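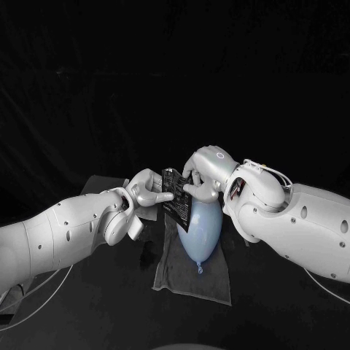

Photos: Lina Mahasneh, Drallness bench

Drallness Forum > Benches and Safe Working > House rules for soft objects on a two-arm bench (draft, please be kind)

lina_m
Right. We have had rules for rigid parts since the Gaillard days, and they run to eleven pages, one of which is about hats. For soft things we have a sticky note that says "use sense". Huguette has asked me to turn the sticky note into something a new starter can follow, so I'm putting the bones up here before it goes on the wall at Sincombe and becomes law by default.

The test case is the balloon job: one inflated balloon on a folded towel, plus packet, cloth and tissue work above it. I picked it because it has most of our arguments in it. Two hands sharing a small space, thin things that flop, and an object that can go bang next to somebody drinking tea.

What I've got so far:

Nobody reaches over the table while either arm is enabled. Yes, even to straighten the towel.
Balloon goes on the towel, never the bare top. Knot towards the front.
One person calls the moves. The other person has the stop button and no opinions.
Anything not used in the current step stays clear of both hands.
If something slips, stop, open hands, back off, then talk.

Comments please. I am expecting the cable people.

hleclerc
Thank you for doing this. Two points.

"No opinions" will have to go. I want the person on the stop to stop the arms whenever they feel like it and not be asked to justify it afterwards. We lost that habit at Lelosden and it took months to get back. Someone would hesitate, look round the room for permission, and by then the thing they were worried about had finished happening.

Also, "clear of both hands" needs a distance or people will argue that a centimetre is clear.

lina_m
Fine, opinions restored. For the distance I was going to say 400 mm from where the hands meet, but on a table that size it would put half the kit on the floor.

alvar_e
Cable people reporting for duty.

Your draft says nothing about cables. Look at your own photos: there are white leads hanging from the undersides of both arms. I'd want a line saying every lead is walked through full travel before the first run of the day, slowly, with a human watching the slack and doing nothing else. I don't mind where the slack goes so long as somebody has decided where it goes.
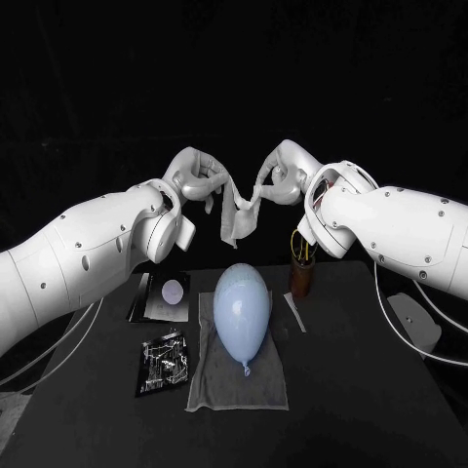 Cloth held between both hands, balloon on the towel below.

sandrine_lg
I'll disagree with Alvar a bit, for old times' sake. A full travel check every morning sounds lovely and will be done for eight days. Then it will be a tick on a sheet. I would sooner have a check whenever the bench layout changes or someone has been under the arms, and a proper one monthly. Ask people for less and you might get it.

More to the point, I think the draft is worrying about the wrong object. Everyone fusses over the balloon. Cloth is what needs a rule. With both hands on the same piece of fabric the two arms are tied together, and if you hit stop on one and the other carries on you've got a tug of war. So: stop means both arms, always. Our bay 2 still has a separate stop for each side, and I've been complaining about it since August.

alvar_e
Eight days is generous. I'll take "whenever the layout changes" if you also accept "start of shift, by whoever is calling the moves". It's one slow sweep. The kettle takes longer.

sandrine_lg
Start of week.

alvar_e
Start of shift. I have seen what you lot do to a cable tie.

mbesnard
Longtime reader, rare poster, mostly because you are all exhausting.

Can we separate rules that stop people getting hurt from rules that make the work come out decently? They're in one list here, and "knot towards the front" is sitting beside "don't put your arm under a moving arm" as if they weighed the same. New people read a list like that and decide for themselves which ones are serious. They choose badly. I did. My first month at Sincombe I was scrupulous about labelling and regularly leaned across a live bench to do it.

On two-handed holds: whoever calls the moves should say which hand lets go first, out loud, before the hold is made. Working it out afterwards is how you get a long silence and then a sudden movement.

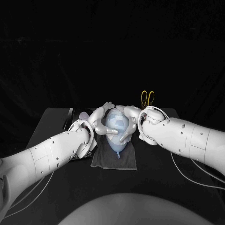
And the same goes for squeezing. If both hands close on a balloon you want one of them to be the holder and the other to be the guest, and you want that agreed. When both try to be in charge of the grip, each one corrects for the other and the force creeps up. I would write it in as "one hand leads". It costs nothing and fits on the wall.

Eye protection as well, please, for anyone inside the taped line. A balloon is a silly object until you are close to it.

gantry_goblin
Is it really the view of this forum that we need goggles for a party balloon

mbesnard
It's the view of me. Wear them or stand further back, I'm easy.

hleclerc
Goggles inside the line. I am using my one vote.

gantry_goblin
Do we get a form to fill in if it pops

hleclerc
Yes. A short one. You may enjoy it.

lina_m
Version two, split the way Monique wants. I've left Alvar and Sandrine's cable row unresolved in brackets as a monument.

PART A – people. Breaking one of these ends the session.

A1. Nobody reaches over or under the arms while either is enabled.
A2. Stop means both arms. If the bench can't do that, it doesn't do two-handed work. (Bay 2, sorry.)
A3. Whoever holds the stop may use it without giving a reason, then or later.
A4. Goggles inside the taped line.
A5. Leads swept slowly through full travel [at start of shift / start of week, see shouting above] and after any change of layout.

PART B – the work. Breaking one of these gets you a look.

B1. Balloon on the towel, towel flat, knot towards the front.
B2. Say which hand releases first before you make a two-handed hold.
B3. One hand leads, the other follows. Say which.
B4. With tissue or anything else that hangs, come in from above and keep the free hand up and out of the way. Lower it only when called.
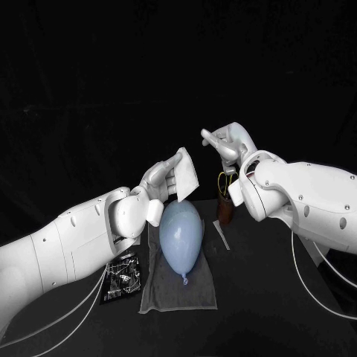 B5. Things waiting their turn (packets, the cup, paper strips) have a marked place on the table, and they go back to it between steps. Marks are measured from the table corner with the hands in their meeting position, so we can stop arguing about 400 mm.
B6. Table height stays at 805 mm. If you change it for your back, change it back for everybody else's recordings.
B7. If something slips: stop, open hands, back off. Note what it was and carry on only when both people agree.
B8. Write down what changed since the last session, even if you think it was nothing.

sandrine_lg
B8 should be in part A. Half my trouble comes from people who changed nothing.

alvar_e
Agree with Sandrine, and I'd like that minuted.

B4 I'm less sure of. "From above" is fine for tissue, but with the packets I've had better luck coming in from the side with one hand and steadying with the other. Could it say tissue only?

lina_m
"Anything else that hangs" does cover packets if you hold them by the corner. Will narrow it to tissue and cloth and let packets have their own line once somebody writes one. You've just volunteered, I think.

hleclerc
Start of shift for the cables. Sorry Sandrine. Can I have the final text to print by the end of the month, and could someone take down the sticky note, because people have started adding to it.

gantry_goblin
That was me. What happened to the page about hats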